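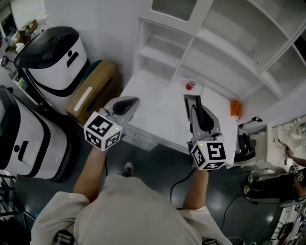
4. Clearing and resetting the table

4.1 Start at the back edge of the table. Move any cup to the kitchen tray - do not leave it on the shelves.

4.2 Pick up small items from the ends of the table and put them in the Tosh bin.

4.3 Wipe the white top with a damp cloth, working from the back toward you. Use one capful of Rivosik cleaner in 2 quarts of water.

Note: Each open compartment of the shelving unit holds up to 6 pounds. Put heavier things in the lowest row.

4.4 Close the glass-fronted cabinet door by its edge.

CAUTION: Keep cables on the floor clear of chair legs and box corners. Do not pull a cable to free it.

4.5 Leave a 36-inch walkway beside the table.

Report damaged shelves to Calum Guthrie.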